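Opening, 2 minutes

Good evening, everyone, and thank you for coming out to Grumach. I'm Citlali, and I've lived with the same kitchen for 32 years, so do forgive me if I ramble a bit about worktops!

Let them settle. Then the wood: oil it little and often, every April if you can, and wipe up round the sink before bed (my mother swore by this, and I was slow to listen).

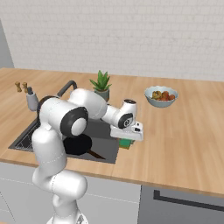
Plants by the sink, 3 minutes

A pot near the tap gets watered, simple as that. Mention the basil that lasted 11 months. Always a saucer underneath, please, or you'll have a black ring on the wood and be sanding till supper.

Pause for questions. Crisóforo has the oil samples at the back, so send people his way before the tea goes round.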